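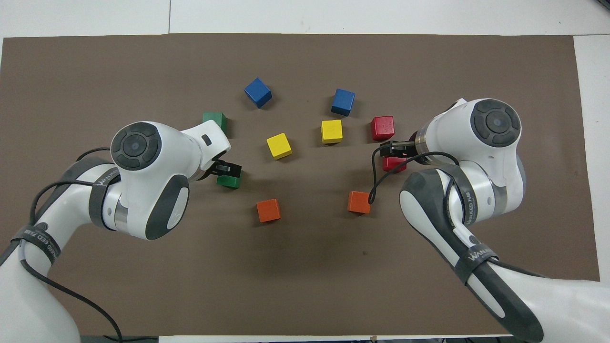

Radymyr Marchuk would add one thing before you read any further: do the paper first, the cables second, and leave the software until you have had a cup of coffee, because every evening he lost on this build was lost by doing it the other way around.

I have taken his advice and put this section in that order. If you followed the earlier sections, both arms are bolted down and wired, and each one answers when you talk to it from the Csonka panel.

9 min read

Section 4. Laying out the mat and running the cube sort

4.1 What you want on hand

You need the brown paper roll, a tape measure, low-tack tape, a soft pencil, the hook-and-loop straps from the cable kit, and your ten cubes (two each of blue, yellow, green, red and orange). Ours are wood and painted by hand, and the paint is a little uneven, which the vision step doesn't mind at all. If you're painting your own, please use a matte finish. Damián Cuevas brought in a beautiful glossy set one Thursday and we spent the whole night chasing reflections from the ceiling lights — lovely cubes, and they now live on his windowsill.

4.2 Laying the mat

1. Set both arms to Hold and press them into their parked pose. Wait for the panel to show Parked for each one.

2. Wipe the tabletop and let it dry. Crumbs under the paper make bumps, and a bump is enough to tip a cube when the fingers come down beside it.

3. Cut the paper so it reaches both bases with a margin of bare table left over. Roll it backward against its curl for a minute or two before you lay it down. It won't go perfectly flat, and it doesn't need to; soft wrinkles are fine, sharp creases are worth pressing out.

4. Mark the center with a faint pencil cross. Measure 300 mm from the cross toward each base and make a small tick there. Those two ticks are the handover limits you'll type in later, so write the readings down somewhere you'll find them again.

5. Tape the corners underneath, never on top.

Note: Change the paper when it gets scuffed. Gudrun Diekmann swaps hers every August whether it needs it or not, and she has the tidiest camera readings of any of us.

4.3 Dressing the gripper cables

Each gripper cable has to be long enough for the wrist to turn fully and short enough that it doesn't sweep the mat. You will not get this right the first time. I certainly didn't, and I had Edvin Åberg standing next to me with the straps in his hand.

1. Turn the wrist by hand to the far end of its travel, in Hold mode, and let the cable find its own loop.

2. Strap the cable to the arm below the wrist, snug but still able to slide a little.

3. Turn the wrist to the other end. If the cable pulls tight, give it more slack and try again.

4. Lower the gripper until the fingers are just above the paper, and look at where the loop hangs.

CAUTION: A loop that rests on a cube will drag that cube when the arm moves off, and the program will go on believing the cube is where it last saw it. Shorten the loop or move the cube before you press Run.

4.4 Placing the cubes

Scatter them loosely in the middle of the mat, inside the two ticks. They can be turned any way you like, and in fact the sort learns more about your lighting if they aren't all lined up like soldiers. Do leave a finger's width of clear paper around each one so the jaws can get down on both sides.

4.5 First run

1. In the Csonka panel, open Tasks, then Cube Sort, and enter your two tick measurements.

2. Set the speed to 115 mm per second. The slider goes up to 400, and I'd ask you kindly to leave it alone until you've had a whole evening without a bump.

3. Choose Hover Only. Each arm will visit its cubes from above with the fingers open and close on nothing.

4. Stand at the front edge with a hand on the stop button, and press Run.

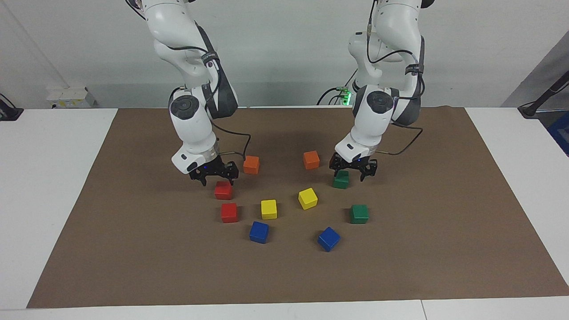

Figure 4-2. Both grippers open over the cubes.

5. Watch how the fingers sit over each cube. They should straddle it with a little daylight on either side. If one arm is consistently off in the same direction, go back to Tasks, then Offsets, and nudge that arm by a millimeter or two at a time.

6. When Hover Only looks right, switch to Full Sort and run it at the same speed.

CAUTION: Keep your hands, sleeves and coffee off the mat while either arm is live. If you want to straighten a cube, press stop, wait for Hold, and then reach in.

Note: Error 717 means both arms have asked for the same spot at the same moment. Nothing is broken. Clear it, move the nearest cube an inch or so to one side, and start the task again. If it keeps coming back, your two tick measurements have probably been typed in the wrong way around (Marisol Dunleavy and I have both done it, on the same day, on different machines).

4.6 Putting things away

Park both arms from the panel before you cut the power, so they don't settle onto the paper. Collect the cubes, and lift the cable loops clear of the mat. The paper can stay where it is until next time. Section 5 covers saving your offsets and teaching the arms a second layout.

We use cookies to remember your place in this guide. Accept / Manage settings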